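From: Jin-sol Baek
To: Penry list
Date: Apr 19, 2025
Subject: Re: [penry] so when does it do my laundry

On the list, Dirura wrote:
> My sister-in-law saw a robot fold a T-shirt online and now wants to
> know if she should hold off on buying a new dryer. What do I tell her?
> Also, is anybody here getting real chores done with an arm, start to
> finish, without standing next to it? I'd settle for sorting the junk
> drawer.

Tell her to buy the dryer!

I can only speak for sorting, which is what I've been poking at since last July, so take the rest as opinion. My job is as dull as they come – pick a small part off a table, put it in the bin of the right color, go back for the next one. It's what the folks at Zutorbridge do by hand at the end of every shift, and they're very fast at it and chat the whole time.

In simulation I've now run 2,365 picks. The big stuff is fine. Blocks, bottle caps, anything chunky with flat sides, I don't even watch anymore. Washers are still miserable (they lie flat and the fingertips just skate over them), and anything soft is a coin toss. I ran 220 picks with nothing but rubber bands and gave up counting the ones that came up in a clump.

Then there's shadows. I used to render everything under nice even light and the thing looked brilliant. Then I turned on a hard light and let the arm throw its own shadow over the wood, and it started reaching for the dark patches. So now I keep the harsh light on for all my runs, with grain on top, and look at everything from the wrist. 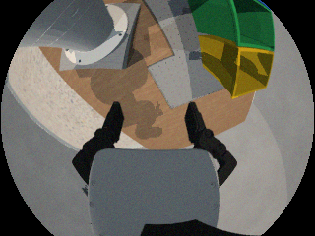 Getting back to the junk drawer, I think the picking is the easier half. Somebody still has to decide whether a dead battery, a key to nothing and a foreign coin belong together, and my bins don't have opinions about that. My drawer at home has 30 things in it that I couldn't sort myself.

As for walking away from it, I've done that on the Jalness setup for 200 picks in a row, chunky parts only, and came back to a part on the floor and an arm waiting politely for it. Would I leave it alone with dishes? No way. Not my dishes, anyhow.

If anybody has a trick for washers, please send it. I've tried nudging them to the table edge first and it's so slow I could cry.

Jin-sol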